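Break room check, Trerkby building, Feb 21, 2023

Okay, my turn with the clipboard again! Ticks first, grumbles after.

Exit door opens fully: OK
Extinguisher pressure: OK, tag good until May
First aid box sealed: NO (somebody's been at the band-aids, refill please)
Outlets and cords: OK, but see below

On cords, I'd still love the kettle lead wound up short and kept well back from the sink. I know I write this every time, and I'll keep writing it!

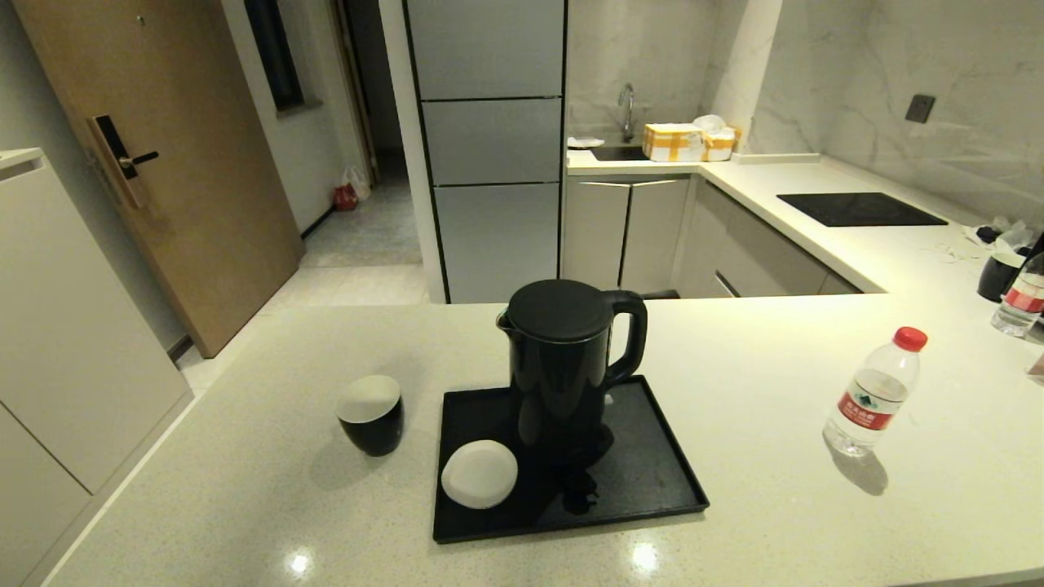 Fridge temp was fine. The Rokinar smoke alarm (unit 3749) chirped when I pressed test, then kept chirping, so it gets a new battery. Floor mat by the door has a curled corner and I caught my toe on it, so that's a FAIL from me and my toe.

Ceiling lights: OK
Floor mat: FAIL
Smoke alarm: battery

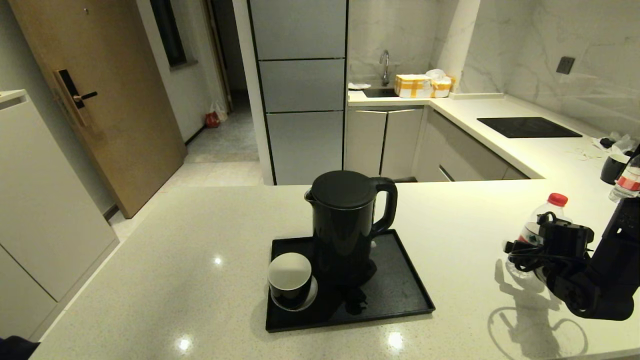 Second shift adds that the mat has been curling since the heating went up, and taping it down only lasts a day or two. They'd like a heavier one, and they'd like the exit sign looked at too, as it flickers at night.

Fair enough, both added. I've put in for a Stasent mat, 15 pounds, which should stay put. Hot tap read 170 at the sink, way too hot for hands, so it needs turning down.

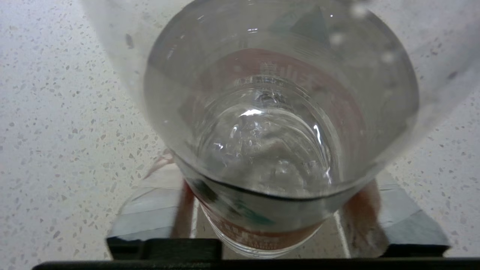 Item 9, drinking water: clear in the glass.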